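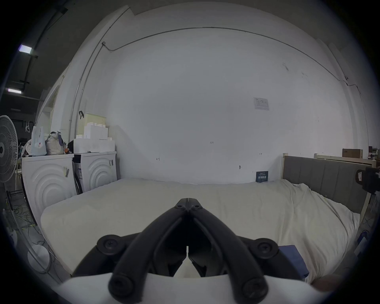
I changed my duvet three times in February before I settled on a way of doing the bed that I will keep up. The trouble was never the washing. It was the part afterward, when the duvet is back on and looks fine from the door but has slid down on one side inside its cover. An off-white cover makes this easier to spot than a patterned one, and with all the folds and wrinkles bunched up toward the headboard I could tell which end needed work. I had also left a dark blue cloth folded on top of it, and that had to go somewhere before I could do anything.

I bought the duvet cover from Vurken last year. It has ties inside two of the corners and none in the other two, and the care label says to wash it warm and dry it low. I follow the label. The cover comes out of my dryer creased no matter what I do, and I have stopped ironing it. I tried ironing once, on the floor on a towel, and it took most of an evening. By the next morning it looked the way it always does.

## The headboard

The bed has a gray upholstered headboard with vertical channels, and light wood around it. I like it more than I expected to. I lean on it to read and it doesn't dig into my shoulders the way the old metal one did.

The channels collect dust and crumbs. I go down each one with the narrow vacuum attachment, top to bottom, and then run a dry brush across the whole thing. I used a damp sponge the first time and it left a ring, so I had to go over the entire panel to even it out. Now I only use a sponge on an actual stain, and I use very little water. The wood gets a wipe with a soft cloth and that's all. I don't put polish on it. I did that to a bookcase years ago and it stayed tacky all summer.

My friend Hường Phan has a headboard with buttons, and she uses a paintbrush to get around them. I borrowed the idea for the channels and it works well enough. Mine is a cheap two-inch brush from the hardware store. I keep it in the drawer with the pillowcases so it doesn't end up anywhere near paint.

## Sheets

I have two fitted sheets that go with this bed. One is from Vamov and the other came in a set with pillowcases I don't use. The Vamov one is deeper and stays on. The other one works its way off the corner by the foot of the bed after a couple of nights. I have tried the elastic clips that go underneath. They hold, but they are a nuisance to undo on wash day, and one of them left a small pull in the fabric.

The label on the better sheet says 300 thread count and the other one says 200. I can't feel much difference between them. What I notice is the weight. The heavier one takes longer to dry and shows its creases more, and it is nicer in cold weather.

I put the sheet on starting at the headboard end, because that is the end I can't reach easily once the rest is on. Both headboard corners first, then the foot. After that I go around and pull the sides down. Then I run my forearm across the middle to push the creases out to the edges. They don't all go. The diagonal ones come back as soon as I sit down to put the pillowcases on.

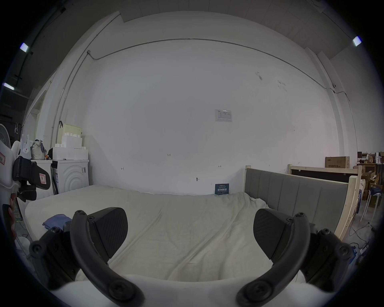
## The blue cloth

The blue cloth is the thing I use for everything around the bed, and it is the reason I never get finished in one go. I put it down on the mattress while I deal with a corner, then I pull the sheet tight and the cloth is in the way. So I move it to the other side and do the same thing again there. I have now hung a hook on the inside of the closet door for it. I remember to use the hook maybe half the time.

It is plain cotton. It came in a bundle from Đoàn, the fabric shop near the bus station, where they sell offcuts by weight. I cut it down and hemmed it badly. It shed blue lint for the first few washes, so I kept it away from the bedding until that stopped.

## What I do now

This is the order as of March 16, 2026, and I have kept to it for a few weeks:

1. Strip everything and start the wash.
2. Vacuum the headboard channels, then brush them.
3. Vacuum the top of the mattress.
4. Wipe the wood.
5. Put on the clean sheet, headboard corners first.
6. Shake the duvet from the foot of the bed, holding the two corners that have no ties.
7. Leave it turned back for an hour before making it up properly.

The last step is the one I used to skip. My apartment is small and the bed is in view from most of it, so I wanted it made right away. Leaving it open lets the mattress air out.

I still want to sew ties into the other two corners of the duvet cover. I have the cotton tape for it, a roll from Skesari that cost more than I wanted to pay, and it is sitting on the shelf with the needles. I'll probably do it the next time the cover is in the wash.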